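Thursday

In at seven. The left wrist on the humanoid had been stiff since yesterday afternoon, so I did that before anything else. Took the cap off, cleaned out the old grease and put in the Skistow stuff, which is thinner. The cap has four screws and one is getting rounded. I must order more. Then I ran the joint through 30 slow turns with the hand open and 30 with it closed, and listened. A small click on the way back, same as last month. I wrote it in the book and left it.

Checked the cables next. The outside run on the left arm needs slack at the elbow or it pulls at the wrist when the arm reaches up and out. I had set it too short on Monday's job sheet and had to redo all the ties. Back on the grocery setup by ten, cabbage first, because it is the heaviest thing we ask that hand to hold.
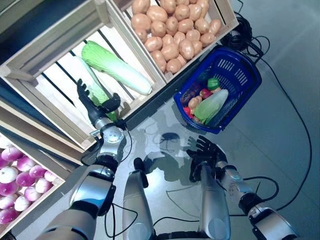 Myrto Psarras wrote back at lunch that I should stop looking at the wrist and look at the thumb, as on the Murín unit the click came from a loose thumb tendon and went away after a quarter turn on the tensioner. I'll try it, but only a quarter turn. Last time I went too far and the thumb ran hot all day.

Afternoon on the three-finger gripper. Brushed the dust out of the fingertips, where the rough part near the tip clogs up and loses its hold. Went over the palm plate with a dry cloth, then alcohol. Grip force was set at 49, far too much for anything soft, and I brought it down to 35. Checked the bracket screws by hand. One took up to half a turn, the rest were tight. 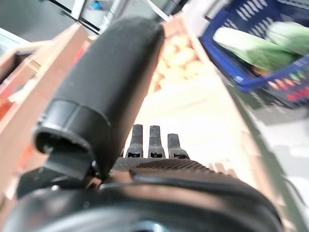 Does the gripper need a new zero after the force is changed? The Posard manual says only after the fingertips come off, so I left it alone.

Still to do: thumb tensioner, order cap screws, print a new check sheet for Drundorora before they ask again. The floor cables want taping down too. Left at six, rain all the way home. Soup and bed.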